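Shop > Kitchen > Benchtop Care > Jomwood Stone Soap 1 L

Jomwood Stone Soap, 1 litre refill

I'll admit I didn't want to stock another bench cleaner. We already had two on the shelf and I was happy enough with both of them. Then Fares Sfeir, who I buy my brushes from, left a bottle of this on my counter in March and told me to stop being stubborn. I used it at home for a fortnight, rang him up and ordered a carton.

It's a plain liquid soap for stone, laminate and sealed concrete. You dilute it, you wipe, you walk away. There's no spray-on shine and no lemon smell that hangs about until dinner (my old one made the toast taste funny, I swear). It does have a scent, a bit like clean washing, but it's gone by the time you've put the kettle on.

The thing I like most is that it doesn't leave that cloudy film. If you've got a speckled or mottled bench you'll know the film I mean – you only notice it when the afternoon sun comes in low, and then you can't stop noticing it. I'd been blaming my cloths for years and I'd bought a whole drawer of new ones. It was the cleaner.

How to use it: 2 capfuls in a litre of warm water, wrung-out cloth, done. For dried-on egg or jam, let the wet cloth sit there for 4 minutes and have a cuppa. Please don't use it neat. It won't hurt the stone, but you'll be rinsing all day and you'll go through the bottle in no time.

It's fine on painted walls behind the bench too, as long as the paint is washable. Go easy around power points and use a barely damp cloth, same as you would with anything.
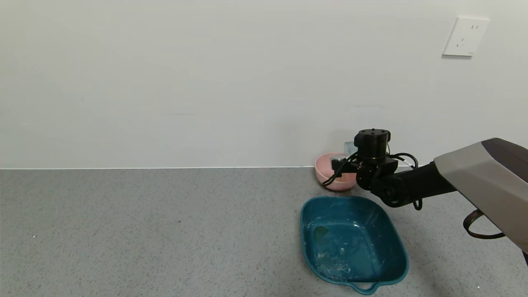
What it won't do is fix etching. If somebody's left half a lemon on your marble overnight, that's a job for a polisher, and I send people to Jad Geagea at Proltura for that. It won't reseal anything either. We carry the Vestitz sealer if yours is due, and you can use the soap over it once it's cured.

The refill comes in a squashy pouch with a screw cap. It's a bit floppy when it gets down to the last third, so I tip mine into an old Khalaf glass bottle and keep that under the sink. The bottles are sold separately, and yes, the cap fits.

Stock code 1282. There's a 100 mL tester as well if you'd like to try it on your own bench first – just pop a note in with your order and I'll add one to the box.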